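Old whiteboard won't wipe clean, replace or resurface?

nodi_74
Posted in: Home Office & Study
March
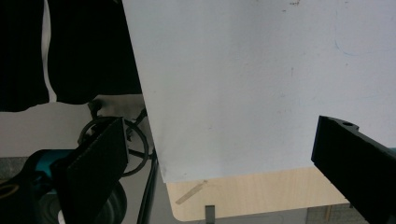 So I tutor out of my dining room, two kids at a time, mostly algebra. Got the board secondhand from a school sale and it's been fine for 3 years but now everything ghosts. Write something in green, wipe it, next day I can still read it if the light's right. Tried the spray from the store, tried dish soap. New one the size I want is 115 plus delivery. Is it worth it or is there some trick

G.Nigam
What kind of board? If it's melamine the coating just wears out. Nothing brings it back. If it's porcelain steel, it should clean up with rubbing alcohol. Try a magnet, if it doesnt stick it's melamine.

nodi_74
magnet doesn't stick. well that answers that I guess

bisht_n
Don't give up yet. Go over the old ink with a fresh dry erase marker, wipe while it's wet. Then alcohol on a cloth, then plain water, let it dry overnight. I got two more years out of a melamine board that way.

G.Nigam
Two years of daily use? Or two years hanging in a garage

bisht_n
Kitchen. Shopping list and the kids' chores. So yeah, used daily.

G.Nigam
A shopping list isn't an hour of algebra every afternoon. Alcohol strips what's left of the finish. Looks great for a week and then it ghosts worse than before. Seen it at every school I worked in.

pramila_p
Agree with Geeta on the alcohol. Car wax though! Thin coat, buff it off, works for months. My sister teaches third grade and does hers every summer and again over winter break – just don't use the kind with color in it, and really buff it or the markers skip all over the place.

bisht_n
Wax is fine but you have to get it clean first, and we're back to alcohol lol

Hadiza O
Different idea, skip the board. I tutor chemistry and switched to paper, big pad on an easel. Kids tear off the sheet and take it home. Parents love it. Only thing is storage, and you go through pads fast.

nodi_74
thought about paper but one of mine erases constantly, he'd go through a pad a week. He's the one who got me using the board in the first place, he freezes up if he can't rub it out

Hadiza O
ok fair, then board

jasness
Look into whiteboard paint, I did a whole wall. Wasn't cheap, 200 all in with the primer and rollers. Worth every cent.

pramila_p
Painted one too and hated it. Roller texture everywhere, ghosted by the second month. You have to sand between coats and I didnt, so partly on me

jasness
Yeah you have to sand. Foam roller, too. It says so on the can

nodi_74
I rent so no walls. ok update, did the marker over marker thing on one corner, then wax. corner is better, not perfect. Red is still there a bit

G.Nigam
Red is always the last to go. Use black and blue only and wipe at the end of every session, don't leave it overnight. And start putting money away for a steel one

bisht_n
So it worked :)

G.Nigam
One corner. Ask again in May

nodi_74
doing the rest tonight after my 6 pm kid leaves. Does the wax smell hang around? we eat in that room

pramila_p
Couple hours with the window open. I'd do it after dinner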